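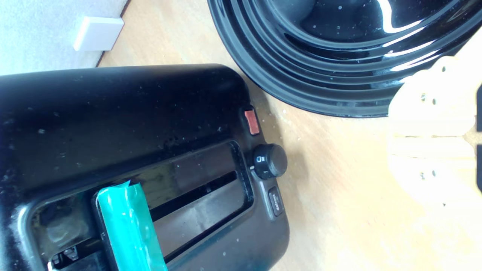 *Fig. 1. Le grille-pain du poste, un objet à emballage bleu-vert coincé dans l'ouverture. À droite, les commandes et les doigts de la pince.*

## Séance 4 : ce que le robot croit avoir saisi

Polycopié du 27/2/26, à relire avant le TP (prenez votre temps, le sujet est moins simple qu'il n'en a l'air).

Nous avons passé les premières séances à parler de trajectoires réussies, et je vous dois bien une heure sur celles qui tournent mal. Le cas d'aujourd'hui est l'essai 731 de la série Lindari, que Dorin Sârbu a eu la gentillesse de nous laisser décortiquer ensemble.

La consigne donnée au robot tenait en une ligne : déposer une tranche de pain dans une fente, puis abaisser le levier. Le journal de l'essai indique « objet inséré, tâche accomplie ». Or le programme vérifiait deux choses, et deux seulement : que la pince s'était ouverte au bon endroit, et que l'effort vertical était resté sous le seuil. Un emballage souple passe ces deux tests sans la moindre difficulté, et voilà notre essai classé parmi les réussites !

Je vous demande de retenir le mot de **faux succès**. Un échec franc arrête la machine et quelqu'un vient voir. Un faux succès laisse la séquence continuer, et l'étape suivante, chez nous, c'est la chauffe. Vous imaginez ce que donne un film plastique contre une résistance. La version Doucet du contrôleur exige donc une confirmation par caméra avant tout appui sur le levier.

### Le levier
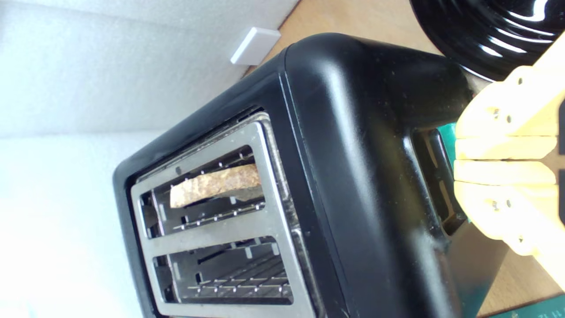

*Fig. 2. Les doigts de la pince près du logement du levier ; une tranche dépasse en partie de l'une des deux fentes.*

Regardez combien les doigts travaillent près du boîtier. À cette distance, un petit écart de calibration suffit pour appuyer sur le plastique au lieu du levier, et le capteur d'effort, lui, ne fait pas la différence. Méfiez-vous aussi d'une tranche qui dépasse : elle ne dit pas, à elle seule, si le cycle est fini ou s'il n'a jamais commencé. Il faut l'état du levier et l'horodatage.

### Consignes pour le poste

- Prise débranchée pendant toute la mise au point.
- Contrôle visuel des fentes avant chaque mise sous tension.
- Aucun emballage dans la zone de travail.
- En cas de doute, arrêt d'urgence d'abord, discussion ensuite.

### Pour la prochaine fois

Lisez le chapitre 13 du recueil Cludier et proposez un test qui aurait rejeté l'essai 731. Une demi-page suffit, un schéma à la main me va très bien.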